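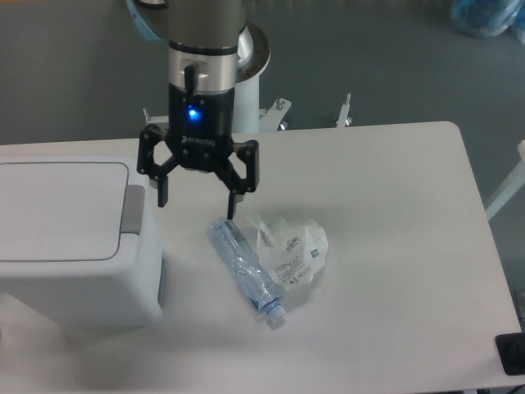

Figura 3. Pinza de dos dedos, abierta, sobre una mesa blanca con una botella de plástico.

3.2. Percepción de la fatiga entre asaltos

En nuestras conversaciones con los boxeadores del gimnasio Inoddale nos llamó mucho la atención, y todavía nos la llama, lo poco que coincidían el cansancio que decían sentir y el que apreciaba su propio rincón. De los 17 púgiles entrevistados, ocho aseguraron llegar enteros al último asalto – y lo contaban con un entusiasmo contagioso – mientras sus preparadores veían ya la guardia baja y los pies pesados. Onishi, que había trabajado antes con aficionados en Matsuda, describe algo muy parecido en sesiones de sparring de tres asaltos.

Conviene leer estas respuestas con cierto cariño y también con prudencia: los participantes de más de 35 años hablaban con mayor detalle de la respiración, y los más jóvenes, casi siempre, de las manos. En el apartado siguiente volvemos sobre esa diferencia.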